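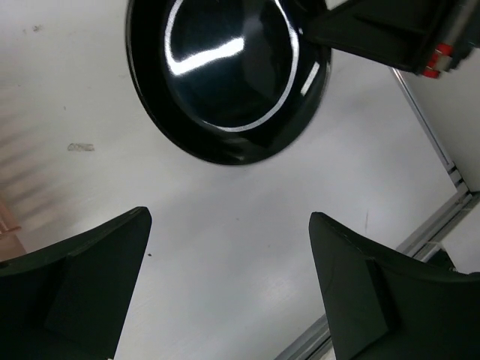

Fig. 1: Wrist camera, black dish.

Trikance Table Kit, data card
Maintained by Lokura. Version of September 11, 2019.

Two arms, one white tabletop, and recordings of plates being dealt with at a pace no restaurant would tolerate. The set holds 2138 clips, each cut to 30 seconds. Glossy dishes are included on purpose, glare and all. Your depth sensor will sulk.

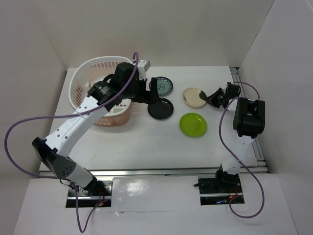 Does the kit come assembled?
It ships in 6 boxes, and the manual is optimistic about your afternoon.

Known issues: wrist and fixed views drift apart in 21 clips, listed in skips.txt.

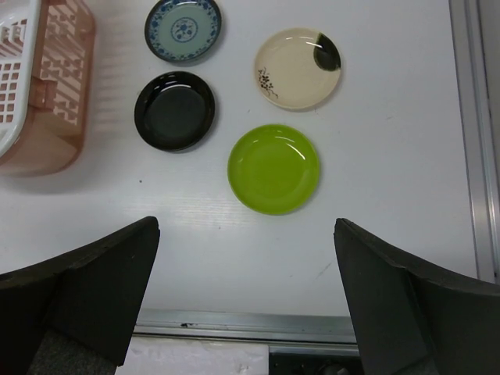
Appiah wrote back that the clips loaded fine but the cable guide "reads like a ransom note." A new guide is due in June.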